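### 4.3 Checking the Wrist Camera and Gripper Fingers

Carry out this procedure after any finger replacement, after any wrist camera has been removed, and at the start of each block of 500 grasp cycles. It applies to both arms of the Treloar tabletop cell. Check one arm at a time, with the other arm parked in the raised position.

**Caution:** Keep hands outside the rail area whenever the drives are enabled. The arms may move without warning when a pose is recalled from the Plollora console.

1. Press **Hold** on the console and wait until both status lights are steady.
2. Inspect the finger screws on each gripper. Tighten any loose screw by hand with the driver supplied. Do not use a powered driver on printed fingers.
3. Wipe the camera lens with a dry, lint-free cloth.
4. Confirm that the cables along each arm are held firmly but can still flex at the joints. Replace any zip tie that has slipped or cracked.
5. Place the test items on the tabletop. A bottle with printed text on its label is required for the focus check in step 8.
6. Release **Hold** and recall pose 2. The idle arm folds upward and stops clear of the working arm.
7. Close the working gripper on the bottle at the lowest force setting. Both fingers must meet the bottle below the cap, one on each side.
8. Open the wrist camera view and compare it with the reference view below. The bottle must stand upright at the bottom center, and the batch number must be legible. 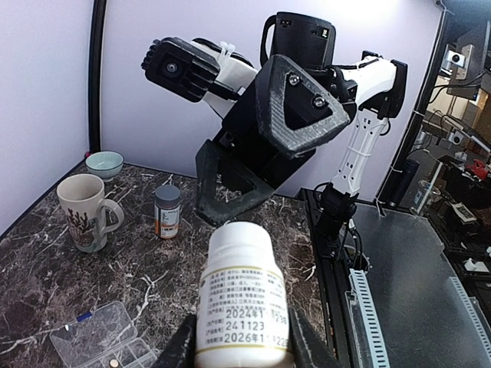 *Figure 4-6. Left wrist camera view with the bottle gripped and the other arm folded clear. Batch number 241123 is used for the focus check.*

9. If the bottle leans to one side, open the gripper, return to step 2, and check that both fingers are seated to the same depth.
10. If the label text is blurred, loosen the lens lock ring, adjust the focus until the digits are sharp, and tighten the ring again. Repeat step 8.
11. Save the view to the maintenance log and enter your initials.

**Note:** Tabletop items such as mugs, bowls, and pill organizers may remain in place during the check, provided they are outside the path of both arms. Marble and other patterned surfaces do not affect the result — the check depends only on the bottle and the fingers.

**Caution:** Do not raise the grip force to correct a leaning bottle. Thin plastic containers may deform, and the fingers may be pushed out of alignment.

#### 4.3.1 Replacement Interval

Printed fingers must be replaced as a pair after 3000 grasp cycles, or sooner if the textured surface is worn smooth. Order part 729 from Wirnusell. Sites that print their own fingers must obtain written approval of the material from Bimla Grewal, Maintenance Documentation, before use.

Faults that remain after two attempts at this procedure must be reported to Darren Pearce. Leave the cell in **Hold** until he has released it for service.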